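Visit to the Govov rubber flooring plant, June

The tour began at 9:30 a.m. at the goods entrance, after a sign-in and the issue of ear plugs and overshoes. Govov makes recycled rubber flooring in rolls and tiles for gyms, weight rooms and ice rink walkways. Our group was led by Czesław Kozłowski, the line manager, who has been on the site since the first press was installed.

Raw material arrives as granulate in bulk bags, already free of steel and textile. The plant does no shredding. Each bag is sampled on arrival for moisture and grain size, and the sample jar is kept until the batch has shipped. Two grades were in use, a coarse one for backing layers and a fine one for wear surfaces. The colored flecks are a separate product, EPDM granules bought in from Gikel and stored away from the black stock to avoid cross-contamination.

Mixing is done by weight. Granulate goes into a paddle mixer first, then the flecks, then the polyurethane binder. Binder content was given as a range and we were asked not to publish it. Pot life depends heavily on humidity, and a panel beside the mixer shows the current reading along with the working time the crew should assume. On wet summer days the line runs smaller batches.

Rolls and tiles part ways after the mixer. Tiles are pressed in heated molds. For rolls, the mix is packed into a tall steel cylinder, compressed, and cured as a solid block. After cooling, the block is mounted on a shaft and turned against a long blade, which peels it into a continuous sheet in much the same way as veneer is cut from a log. This was the most interesting machine on the tour. The blade is water-cooled and is changed when the thickness readings begin to drift.

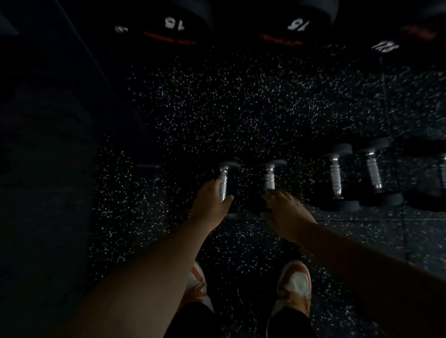 Fleck distribution is controlled almost entirely at the mixing stage. If the EPDM goes in too late it clumps, and the clumps appear as streaks once the block is peeled. Light granules on a black base show this fault more readily than blue or gray ones, so the lighter mixes get a longer dry cycle. Rejected sheet is ground up again and goes into backing.

The test room is small and well organized. A drop rig lets a 2 kg weight fall onto samples of different thickness, and the rebound is logged. There is also an abrasion wheel, a hardness gauge and an oven for dimensional stability. Kozłowski keeps the retained samples on open shelving, 159 of them at the last count, labeled by block number. Several of the older ones had faded noticeably along the side facing the window.

Some points from the questions at the end:

Output is around 350 square meters per shift on the roll line. The tile presses are slower.

Odor is mostly a matter of airing time. Rolls rest unwrapped before packing, longer for indoor orders.

For free weight areas the plant recommends tile over roll, as single pieces can be swapped out.

Cleaning should be with a neutral detergent. Solvent cleaners attack the binder.

The minimum order for a custom fleck color is 500 square meters.

The tour finished shortly before noon. Parking is on the left after the weighbridge, and the nearest bus stop is a ten-minute walk. Visits have to be booked through the sales office, and closed shoes are required.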